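My Sunday at the Skuvix open day

I almost didn't go. The weather was gross, the bus only runs once an hour on weekends, and I had pictured an afternoon of standing behind a rope while somebody in a polo shirt talked about the future. But my neighbor had signed the two of us up back in March and then came down with a cold, so I went by myself with a bag of pretzels and pretty low hopes. I ended up staying until they were turning the lights off!

Skuvix has the second floor of what used to be a carpet warehouse, across from the tile place. If you go next time, don't follow the first sign in the parking lot, which sends you to the loading dock. Walk past the bike racks to the green door. Coffee was free and pretty decent, the cookies were gone by two thirty, and you got a sticker with your group number on it. I was in group 6, which was mostly parents with kids, one retired bus mechanic who asked better questions than anybody, and me.

Our guide was Lotte Peeters, who runs what they call the teaching floor. She talks fast and walks faster. The first thing she told us was that hardly anyone in the building types in movements for the robots. People show them. You do the job yourself, through the robot, again and again, and all of that gets saved, and later a program is trained on it until the robot can have a go without you.

There are two ways of doing the showing and we got to see both. The first one is by hand, and I mean that literally. In the bench room there was an arm clamped to a table, and when Lotte pressed a button it went limp (well, not quite limp, it still held itself up) and you could grab it near the wrist and walk it through the job. Stacking cups, in our case. It feels like helping a very patient, very heavy-armed person put away the dishes. A girl in our group, maybe eight years old, was much better at it than the adults. She just pulled it where she wanted it to go. The rest of us kept apologizing to it.

When I did mine I went way too high over the stack and came down crooked. Lotte said to keep going, because a little wobble and a correction is worth having in the recordings too. Sloppy is fine, she said, but hesitating is a pain. If you stop in the middle to think, the robot may learn to stop there as well. I have thought about that more than I expected to.

The second way is remote control, and this was the part I'd have paid money for. You sit in a chair in a side room with a handle in each hand, and the robot is somewhere else, in a room laid out like somebody's home. You squeeze, the gripper squeezes. You see what it sees on a screen in front of you, from a little camera down by the gripper. The home system is called Genimora, and the handles come from a small outfit named Ivanyshyn that Lotte kept praising for how quickly they answer the phone.

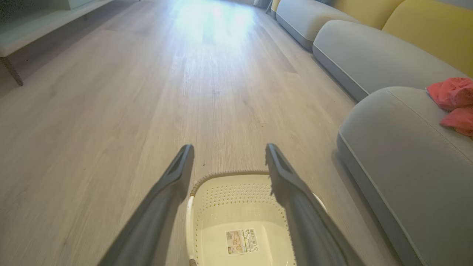
Baskets are what the home room was working on that afternoon, and they're a lot harder than they look. My first question was why on earth you'd start with a basket, and the answer was that everybody has one and they get left on the floor. Doing it through the gripper view is strange, though. You've got those two dark fingers poking up at you from the bottom of the screen, one on each side of the basket, and it all looks gigantic and a bit bent, so the gray sofa along the right seems to be leaning in to watch. There's also no feeling for depth at first. I could look straight down at the label lying in the bottom of the thing, barcode and all, and still had no clue whether I was an inch above the rim or a foot. Lotte's advice was to quit staring at the basket and watch the fingertips against the floorboards behind it. That helped a lot. I still missed the rim on my first go, and on the second I pinched thin air with great confidence.

Third time, I got it! Up it went, over a little, down again. I may have yelled. The bus mechanic shook my hand.

What I hadn't understood before is how boring the real work must be, and I say that with respect. The people who do this for a living are called operators, and they'd do the same pickup all morning with the basket turned a bit, then moved nearer the sofa, then with something in it. Guðlaug Fogh, one of the operators, told me her best day so far was 82 good recordings, and that she went home and dreamed about handles. For one chore they like to have around 1,000 before they bother training anything. She has a kitchen timer and takes a break every time it goes off, and she's strict about it, because her pickups get lazy when she's tired and she can see it when she plays them back.

She showed us the playback part too. After each try, the operator marks it as keep or toss. My two misses were tossed (fair enough). The third one she kept, so somewhere on a hard drive at Skuvix there is one basket pickup by me, and I'm ridiculously proud of it.

Somebody asked whether the robot could do it alone yet. Guðlaug said sometimes, and she set one going for us with an older version they call Grernora. It went in nicely, closed too early, nudged the basket a few inches along the floor, then backed off and tried again and picked it up by the edge. The kids went nuts. The bit I loved was the second try, when it paused and tilted before closing, just as Guðlaug had done with the handles a few minutes earlier. One of the dads spotted it before I did. She said yes, that's her habit, she's always tilted like that, and now it does it too.

Some practical stuff if you're thinking of going. The tour takes longer than the website says, so don't plan on the four o'clock bus. Wear flat shoes, there's a lot of standing on hard floor. Kids can use the handles from age 9, but the hand-guided arm is open to anyone who can reach the table. Ask for the afternoon slot if you can, as the morning groups only got the bench room. Bags go in a locker and you need a coin for it, which I didn't have, and the woman at the desk lent me one out of her own purse. I gave it back.

There was a sheet by the exit where you could put your name down to come in on a weekday and do an hour on the handles. I wrote mine in big letters, and my neighbor's right under it. I'll let her know when she's feeling better.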